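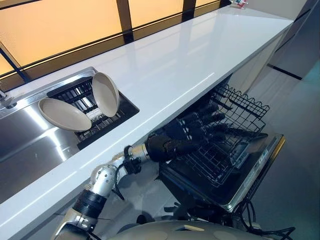 Where do plates go after washing, if the drying rack lives on top of the sink?
Into the rack, upright, two at a time, and then into the cupboard before the next person needs the sink. The second half is where we fall down.

26 April 2025
Bench kitchen, Harnalis building

Third week with the over-sink rack. The old one stood on the counter on a tray, and the tray was a science project in its own right. The black slatted one sits across the back of the basin and drips straight into the sink, so the tray has been retired to the Presgate storeroom, where it can evolve in peace.

Notes so far:

Beige plates stand up fine. The raised rim catches on a slat and holds. One will usually lean more than its neighbor and look as if it's thinking about leaving, but I haven't lost one yet. Leave a gap between them or the faces stay damp where they touch.

Bowls: no. Tried three ways round. They rock.

Mugs: also no, see bowls. Sabina says upside down on a folded towel. Fine, but then we have a towel on the white counter again, and I thought the point was to have a counter.

The gloss on that counter shows every drop, by the way. Whoever picked it never washed a plate near it. Wiped it down with the Taipe spray and it left streaks, wiped it with plain water and a dry cloth and it didn't. The Taipe bottle is still 300 ml full if anyone wants it for their car.

Rack has to come forward or out altogether when you fill the big pot. It slides if you push one end, and jams if you push both, so push one end.

Sabina Khan wants a rule that the rack is empty by 9 every evening. I said we had a rule like that in July and it lasted until the first evening. She has written it on the cupboard door anyway. We'll see.

To do: rubber feet for the rack (Zirnen part 919, I think, check the drawer first). Find out who keeps putting the sharp knife in with the plates, blade up. Descale the faucet.

Bowls again on the next page, I had an idea about the wire shelf.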